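Flurkusell Counting and Game Sticks, Pack of 24

We have been selling these little sticks at Bomska for longer than any of us can quite remember, and they still go out the door every week to classrooms, to grandparents, and to people who just like to have something simple on the table when friends come over. They are slender and easy to pick up, with a rounded top that feels nice against the fingertips, and the color is a soft pinkish tan that goes with pretty much any board or game mat you already own.

You can use them for keeping score, for pick-up games, for early counting, or for drawing lots to decide who does the dishes (our most popular use, going by your letters!). Verena Bachmann put together a small sheet with 6 games on it, and we tuck one into every pack. Her stacking game is harder than it sounds, so give yourselves a few tries before you switch to something else.

Each pack weighs 56 grams and comes in a drawstring bag. If you are buying for a school or a club, please ask us for the Rosser box, which holds 850 sticks and works out quite a bit cheaper per stick.

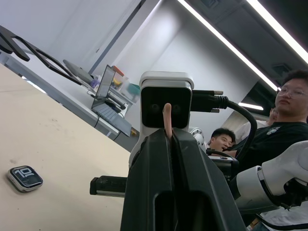

Pinkish-tan stick held upright, rounded end at the top.

Wipe the sticks with a barely damp cloth and let them air dry before they go back in the bag. Lost a few under the couch? Write to Wendelin Eder at the order desk and he will gladly send you some singles in the same color.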